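Is That Robot Really Clever?
A day out for doubters, aged eight and up

By Hülya Uysal

Robots get a lot of praise. Posters call them smart, films make them chatty, and the leaflet for the open day at the Prekholm workshops said we would "meet the thinking machines of tomorrow". I have met a lot of machines of tomorrow. One of them was a toaster. So I went along on 10/11/2023 with a notebook and a bad attitude, and I am going to tell you what I saw and what I still don't believe.

The queue was long. They let us in 39 at a time, and everyone got a sticker. Inside there was a talk, then a film with loud music, then the part I had come for, where a robot arm does a job while you stand behind a rope and watch.

What is a robot arm, anyway?

It is a machine with joints, a bit like your shoulder, elbow and wrist. Each joint has a motor inside. A computer tells each motor how far to turn, and if all the motors turn by the right amount, the end of the arm goes where it is wanted. There is no muscle in it, and no wish to do anything either. If you told it to wave at a wall for 400 years it would never get fed up, as long as somebody paid the electricity bill.

Our guide was Natnael Ayele. He called the arm Groltum and said "he" when he talked about it. Watch out for this trick! As soon as a machine has a name and is called "he", we start to think it has feelings. I shall call it "it".

The job was pushing blocks across a wooden board. You might expect a robot to have a hand with fingers and a thumb, but this one had a single finger, straight as a pencil. It can't pick anything up with that. It can only nudge.
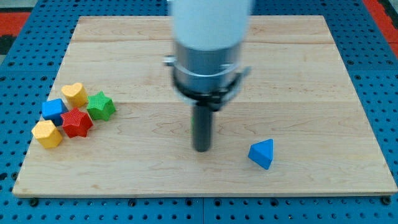

Pushing sounds like baby stuff. I said so, rather loudly, and Natnael gave me a fair answer. Try it at home, he said, with one finger and a toy brick. Push it right in the middle of a side and it slides away nicely. Push it near a corner and it spins. Push a star and you may catch the dip between two points, or slip off a point and miss. Then there are the neighbours. If two blocks are touching, shoving one will probably shove the other as well.

I have since tried it on my kitchen table and I admit it is fiddly. I still did it better than I expect a robot would, and I was eating a biscuit.

How does it know where the blocks are?

It uses a camera. A picture from a camera is only a great big grid of coloured dots, and the computer has to work out which dots belong to a block and which belong to the table. Natnael said the program had been shown 200 hours of people steering the arm, so that it could copy the sort of thing they did. That is called training.

Here I put my hand up. "So it isn't thinking," I said. "It's copying." A girl called Abrehet Woldemariam, who was standing next to me, said that she had learned to tie her shoelaces by copying, and did that mean she couldn't think? I have no good reply to this yet. I wrote it down and put a star by it.

Her brother wanted to know what would happen if you put a banana on the board. Natnael said he didn't know. I liked that answer best of the whole day. A person who says "I don't know" about a machine is usually worth listening to – more than the leaflet is, anyway.

Questions to ask at a robot show

Has the robot practised with exactly these objects?
What happens if you swap one for something new?
How often does it get it wrong? Ask for a number.
Is there a person steering it from behind a curtain? (It has been known.)
Who is telling you it is clever, and are they selling it?

I asked the third one. I was told that the figures would be put up in December, so I shall look then and not before.

Words to know

Joint: a place where the arm can bend or turn.
Training: giving a program lots of examples to learn from.
Demonstration: showing people how something works, usually on a good day.

The Prekholm workshops open to visitors again in December. Children under 9 must bring a grown-up, and the café only takes cards.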